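3.2 Slogan garments and the reading distance of text

One of the great pleasures of studying printed clothing is how quickly a shirt turns into a page. We began this part of the work expecting short slogans to win easily, and for the street survey in Tondale they did. Indoors the results were far more interesting! When two people share a table, the wearer bends, reaches and turns, and the reader gets the words in pieces — often upside down, often in a language they only half know.

Our corpus holds 200 garments, each coded for letter height, language, placement and any accompanying motif. Heather Dalgleish coded the full set and Effie Dunbar recoded a subset blind to the first pass. Disagreements were mostly over motifs, where a shape could be read as a butterfly by one coder and as plain ornament by the other.

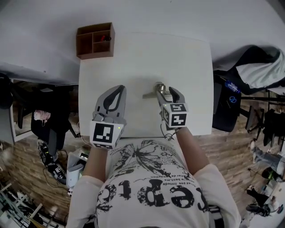 Figure 7. White long-sleeved shirt with large black lettering, smaller lines in French and a dark butterfly-like print, viewed from overhead.

Readers in the Brestis sessions treated large and small lettering as two separate texts. They went for the large word first, even when a fold hid part of it, and guessed the missing letters with real confidence. The small lines were handled quite differently: readers picked out one familiar word and built a meaning from there. We were delighted to find that this held for readers with no French at all, who still offered a tone for the shirt (romantic, sporty, rebellious) after a glance.

Motifs pulled hard on these guesses. A winged shape beside the text moved answers toward freedom and change, whatever the words said, and the effect was strongest for garments in black on white. Edwards had suggested something similar for tote bags, and we think the comparison deserves a study of its own. Section 3.3 takes up the effect of sleeve length, where our coding scheme needed 5 further categories.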